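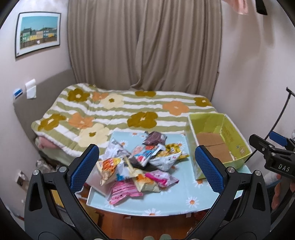 Guest Rooms and Welcome Boxes: Photo Gallery
Stovunham Residence, Lernar

The Stovunham Residence provides short-term lodging for visiting students, families of students, and guests of the partner schools. The residence has 40 guest rooms on three floors. Each room is furnished with a bed, a low table, and basic linens, and guests staying more than one night are offered snacks on arrival under the Welcome Box program.

This gallery is maintained by the Office of Guest Services to help prospective guests see how a room is arranged. Bedding and table linens differ from room to room. A particular pattern or color cannot be requested at the time of booking.

The room

The bed stands in the corner beside a pleated beige curtain and is made up with a quilted comforter in wavy green and white stripes with large flowers. A framed picture of colorful buildings under a blue sky hangs on the wall. The light switch is near the head of the bed, and an outlet is located lower on the same wall, close to the floor.

The low table at the front is covered with a light blue cloth printed with small daisies. Snacks in individual wrappers are set out on the left, next to an open lime-green cardboard box.

Packing the box

Snacks are packed one at a time. Large bags are placed upright along the sides of the box, and small packages fill the center. Crimped seals should face up where possible so that they do not catch on the flaps. Any package with a torn seal is set aside and returned to the Joshi storeroom on the ground floor.

The yellow bag has a checkerboard pattern in shiny film. Its back carries small printed text in Chinese, a barcode on a white label, and a pale nutrition panel. A glossy dark purple-brown bag is beside it.
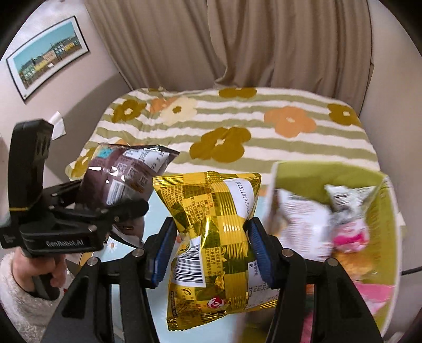 Labels and dietary needs

Many of the snacks supplied to the residence are imported, and the printed information may not be in English. Guests with allergies or dietary restrictions should speak with the front desk before opening any package. A binder with English translations of the most common labels is kept at the desk and may be consulted at any hour. Guests may also decline the box in full or exchange single items.

Requests and contact

Guests who wish to receive a box should note this on the booking form. Requests made after arrival are filled as supplies allow. During December, when the residence is at its fullest, boxes are delivered on the second day of the stay.

Questions about this gallery or the Welcome Box program may be directed to Gintarė Strazds, Office of Guest Services, Buter Building, Room 136, extension 363.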